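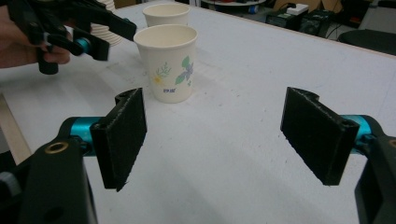

Too light to learn anything from, was one reader's comment on paper cups after my last gripper review. I disagree, and I used them again for the Irkex hand-held gripper. A cup shows straight away when you squeeze too hard.

The Irkex has two black pads on teal joints. The pads are rough and foam-like, and they hold paper well without much force. Over one Friday I did 52 lifts with it and dropped 3 cups. The Tak, which I borrowed from Brinthorpe for the same test, dropped more and creased a few rims.

Picking one cup off a stack is harder. The Irkex managed it in 41 tries out of 52 – the rest brought up two cups together.

Wear is my main complaint. The lower edges of the pads are slightly frayed, with short fibres coming loose at the corners. Spare pads cost £32 a pair from Sutirness, and I think that is too much.

The handle is comfortable enough for a long session. I would buy the Irkex over the Tak, but order spare pads with it.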